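Section 4: Labeling your bins and getting them into Rutano

Okay, so the shelves are up and you've got Rutano installed on whatever old laptop you could spare. Now comes the part I like best, giving everything an address!

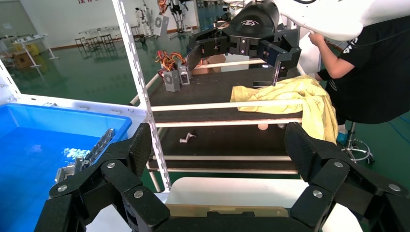

Fig. 4-1. Metal parts in a blue bin, next to a slotted shelving upright.

A quick word on addresses before you start. Rutano wants three things for every bin: a rack letter, a shelf number and a slot number. So B-2-5 is rack B, second shelf, fifth slot from the left. I count shelves from the floor up. Ans Meijer counts from the top down, and her shop in Zinduvville runs just fine, so pick whichever you like and then please stick with it. Mixing the two is how I lost a whole box of hinges until September.

4.1 Print the labels

1. Open Rutano and go to Places, then New Rack. Type the letter and leave the name box blank for now (you can fill it in later and the labels won't change).

2. Enter the number of shelves and the number of slots per shelf. If your shelves don't all match, use the biggest one. Empty slots don't hurt anything.

3. Click Make Labels. You'll get a page preview. Check that the first label reads A-1-1 and not A-1-0 — older versions start at zero, and you can fix that under Settings, Numbering.

4. Print one sheet on plain paper first and hold it up against your label sheet in front of a window. If the text drifts over the lines, nudge the top margin and try again. Mine needed two tries.

5. Load the real label sheets and print the rest.

Note: I use the Torgate matte labels. The glossy ones look nicer, but my scanner hates them under the shop lights.

4.2 Stick them on

1. Wipe the shelf edge with a damp rag and let it dry all the way. Go have a coffee.

2. Put the address label on the shelf edge and a second copy on the front of the bin. Yes, both! When a bin wanders off to the workbench you'll want to know where it lives.

3. Press hard from the middle out.

Caution: Never stand on a lower shelf to reach the top one, even for one label. Get the step stool. If a rack isn't anchored yet, go back to Section 3 and do that before you load anything else.

4.3 Enter what's inside

1. Scan the bin label. The bin's page pops up.

2. Tap Add Item and type a name you'd really search for. "Bracket, long" beats the part number every time, though you can put the part number in the notes.

3. Enter the quantity. For small stuff I just put in Low, Some or Plenty. Ruben Van Dijk counts every last washer, and he's got 3,188 items in his system to prove it, but I have a life to get on with.

4. Tap Save. Wait for the green check before you scan the next bin, or you'll end up with your screws filed under paint rollers.

Note: The free version of Rutano stops at 300 bins. I hit that on a Saturday night with 347 labels already printed, so count your slots first and save yourself the grumbling.

4.4 Back it up

Go to File, Export, and save the list somewhere other than that laptop. I do this every time I add a rack. Temitope Bassey prints hers out and keeps it in a binder by the door, and I've started doing the same.

If a label won't scan, see Section 7. Moving a bin to a new address is covered in Section 5.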